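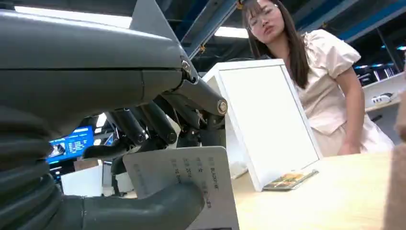 Progress report, second reporting period
Project: Skaltport (cooperative harbor-building game, PC and console)
Prepared by: Marta Pasichnyk, production lead, Goneo
Submitted to: Wilma Rennie, grants officer, Baston Interactive Fund
Date: December 25, 2023

1. Status against plan

The project is on schedule for four of the five work packages. Work package 4 (online play) is behind by 3 weeks. The delay has been absorbed by moving the second language pass to the next period, and the end date of the grant is unchanged. Spending is within the approved budget lines. The financial statement is sent separately, in the format requested after the first report.

The game can now be played from the title screen to the end of the second harbor without developer commands. At the time of the last report, only the first harbor could be finished, and it required a manual reload between the storm and the repair phase. The reload is no longer needed.

2. Work completed

2.1 Building system

The placement grid was rewritten. Piers, cranes and warehouses now snap to the shoreline as well as to each other. The old system stored each piece as a separate object, which caused long load times in large harbors. The new one groups pieces by section and rebuilds a section only when a piece in it changes. In the internal stress map, which holds 3000 pieces, the game stays at the target frame rate on the lower of the two reference machines. The same map could not be loaded on that machine in the first period.

Saves from the old grid are converted on first load. Conversion fails when a crane was placed across a section line. Such saves open with the crane returned to the player's inventory, and a message is shown.

2.2 Cargo and trade

Cargo routing is complete for all goods in the first two harbors. Ships choose a berth by draft and by waiting time. Testers reported that large ships would sometimes hold outside the harbor when a berth was free. The cause was a rounding error in the tide table, fixed in the current build. Prices are still placeholder values and will be set after the closed test.

2.3 Tools

The map editor, known internally as Bataineh, is stable enough for the level team to use daily. It supports terrain, water depth, spawn points and weather tracks. Undo works for all actions except weather tracks. The fund's technical reviewer asked in the first report round whether the editor would be released to players. We intend to do so, as a separate download, but it is outside the scope of this grant and no grant money has been spent on it beyond the internal version. 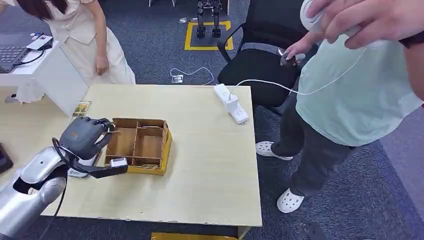
2.4 Sound and music

The harbor ambience has been split into layers that respond to wind, time of day and the number of ships in port. Music for the second harbor is delivered and in the build. Music for the third is contracted, with delivery due in February. Voice lines are recorded in English only.

2.5 Accessibility

Text size can be set in three steps. All controls can be remapped on keyboard and on gamepad. The color filter for tide warnings has been replaced by a pattern, following comments from the first outside test. Subtitles cover dialog but do not yet cover ship horns and storm sirens, which carry gameplay information. This is listed as open in section 4.

3. Online play (work package 4)

The first design used one player's machine as the host and sent the full harbor state to the others at fixed intervals. It worked with 2 players. With four, the state became too large once the harbor passed the middle of the campaign, and players with slow upload lost connection during storms.

The host now sends only the sections that have changed. This depends on the new building grid, so work could not begin until 2.1 was done, and the delay comes from that dependency. It was listed as a risk in the application, with a lower rating than it deserved.

Sessions of four players now run for the full length of a harbor on our office network and between two home connections. The following are not finished:

Rejoining a session after a lost connection. The player is returned to the harbor but loses carried items.

Host change. If the host leaves, the session ends for everyone. A saved copy is kept on the host machine only.

Play between PC and console. The network code is shared, but invitations are not connected. Console certification rules for invitations have been reviewed and no design change is needed.

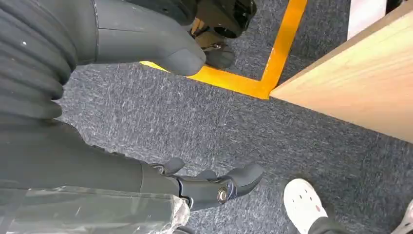
4. Open issues

Subtitles for horns and sirens: scheduled for the next period, small task.

Memory use on console: above the limit when the second harbor is fully built and a storm is active. Texture sizes for distant terrain will be reduced. If this is not enough, the number of birds and small boats will be lowered on console only.

Pathfinding for dock workers: workers stop at the foot of a ramp if the ramp is replaced while they are walking to it. They start again when any other piece is placed nearby. Cause known, fix not started.

Translation: the German and Polish texts match the build of the first period. New text shows in English until the second language pass.

5. Changes requested

We ask for approval to move the second language pass to the third period. The cost and the supplier are unchanged. We also ask to extend the closed test to 300 players, from the smaller group named in the application. The larger group is needed to get enough four-player sessions at the same hours. Server costs for the test stay within the existing line.

6. Plan for the next period

Closed test, first round, opens in February. Before that, rejoin and host change must be complete. Play between PC and console is planned for the second round.

The third harbor will reach playable state without final art. Terrain and water depth are done in the editor. Quests are written and not yet scripted.

A build for the fund's reviewer will be supplied through the same private branch as before. The access key from the first period is still valid. Saves from the earlier review build can be used, subject to the crane limitation described in 2.1.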